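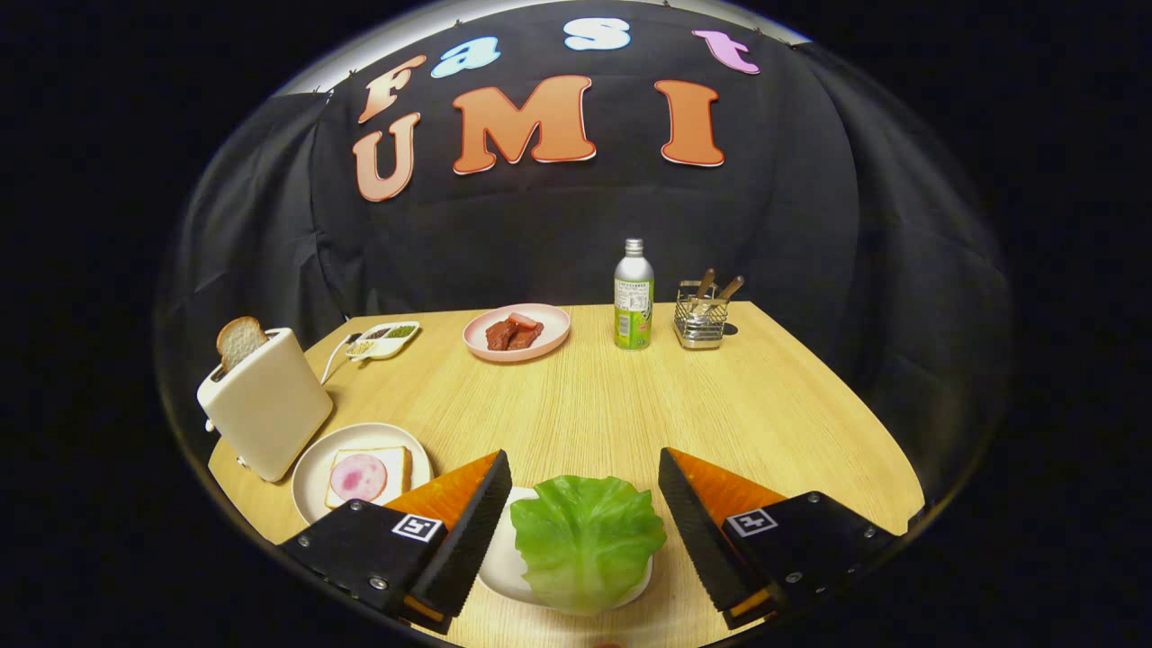
**Can you join the Pinville robot club in the middle of the term?**

New members can start at any session, with no experience and no gear of their own. Turn up, sign the sheet, find Krisztina.

OK, club news. Quick one this month, I'm writing it between setup and the 4:30 group so forgive the spelling.

**The sandwich project**

Still going! For anyone who missed the last newsletter: the students picked making a sandwich as their August showcase task. Toast, ham, lettuce, some kind of sauce. You work the gripper by hand, do the job slowly and cleanly, it gets recorded, and the recordings go into training the arm. That's the whole method. The arm part comes later and most of the time right now goes into the hand part.

The lettuce is the hard one. Bread is easy, it's square and stiff and it stays where you put it. Ham is slippery but flat. A lettuce leaf has no good place to grab, and a crumpled one has even less. Squeeze from both sides and it folds up between the pads. Squeeze softer and it slides out. Bence Farkas has been on lettuce since the start of the project and has opinions, ask him about stems vs. edges if you have a free afternoon. Short version — go low, close slowly, don't lift until both ridged pads are touching leaf.

Recordings so far: 1,694. That's all tasks together, including the early cup ones and the ones from before we fixed the finger mounts. Dorottya Vörös is going through the old batch and throwing out the bad ones, so expect that number to go down before it goes up. Please don't panic and don't email me about it.

**Things to remember at the table**

Mostly for the newer students but a couple of you older ones could use it too.

- Keep the little black-and-white markers on the finger plates clean. Mayo on a marker ruins the whole run. Wipe, check, then start.
- Start with the fingers open. Every time.
- If you drop something, keep going if you can pick it up again. If it's on the floor, stop the recording and say "bad" out loud so the person logging can hear.
- Don't lean on the black cloth. The letters are only pinned on and the U has been down twice allready.
- Toaster gets unplugged between groups. Use the cool bread for practice, not fresh toast.
- Practice food is practice food. Not a snack. There's a separate box of crackers by the door and it's there for you.

Move things around too. I looked through a stretch of last month's runs and the plate was in the same spot in nearly all of them. Slide it left, slide it back, swap the ham plate and the lettuce plate, turn the toaster a bit. The arm is going to learn whatever we show it, and if we only show it one table layout then one layout is what it'll know.

**Pads**

Sorin Softić printed new wedge pads in orange and they're a big improvement on the grey set, which had gone smooth at the tips. Three spare pairs in the drawer marked Ulov (that's the team name from two years ago, we never changed the label). If a pad feels loose, tell Sorin or me, don't glue it. Someone glued one. It took most of an evening to get it off and the screw went with it.

Also the small hex key is missing again. The one with blue tape. Check your bags.

**Showcase**

It's on for August, in the Szilágyi hall, same as last year. Doors at 2, student demos from 2:30. Five teams signed up so far and we have room for more, so if you've been going back and forth, just put your name down. You can pull out later, no hard feelings.

Each team does a live run by hand, then a short talk. Keep the talk short. Last year's ran long and the little kids at the front were lying on the floor by the end.

Prorkemo is lending us tables and the big extension reels again — thank you!! — and Anikó Kozma is sorting the schedule, so clashes with exams or band or soccer go to her. Not to me. I will lose it.

Judging sheet is the same as before except "neatness" is gone and there's a new line for "explains what went wrong". I like this a lot. Every team has a run that went wrong and some of the best talks last year were about those.

**Families**

Some nine families offered rides for the hall day, which is great, but we haven't heard who can do the trip home. Please write your name on the second sheet as well, the one taped up next to the sink.

Food donations: bread and ham are covered. We could use lettuce, the loose-leaf kind, and it has to come on the day, a head bought early is soft by the time Bence's group gets to it. No iceberg please. Nothing with nuts. Paper towels always welcome.

If your kid has come home smelling of toast, sorry, that will continue until the end of the summer.

**Next session**

Usual room, 4:30 for the younger group and 6 for the older one. Krisztina Bognár is running both while I'm away. She has the key and the laptop and knows where the chargers are. Bring a pencil for the log sheets, the pens keep walkng off.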